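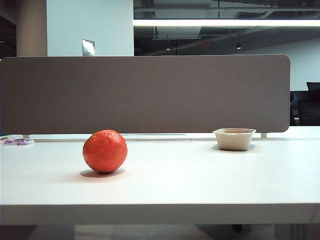 4. Fitting the Premel divider panel

The Premel panel divides a desk. It will not make the room quiet, whatever the Tultoter catalog suggests, and we would not order it for that purpose. Set at the back of a white desk, the taupe-gray fabric panel should sit a short distance above the surface, held by its light-gray brackets, with a narrow gap left underneath. The gap is correct. Do not push the panel down to close it.

1. Clear the back of the desk and wipe it dry.
2. Slide both brackets over the rear edge. Leave the screws loose.
3. Lower the panel into the brackets with the rounded corners up.
4. Check the gap at both ends, then tighten each screw by hand — 5 turns is usually enough.
5. Wait 20 minutes and check the screws again.

Note: The Suvarna bracket kit is sold as a universal fit. We have our doubts. Measure your desktop before you buy it.

Caution: Do not hang shelves, bags or monitors from the panel. The fabric is rated for 3000 rubs, a figure that says nothing about weight.

Cleaning: Brush the felt side lightly. Vundavura spray is advertised as safe on all fabrics, but test it on a hidden patch first and give it about five hours to dry. Keep fruit and sauce tubs forward of the panel, as juice is hard to get out of the weave.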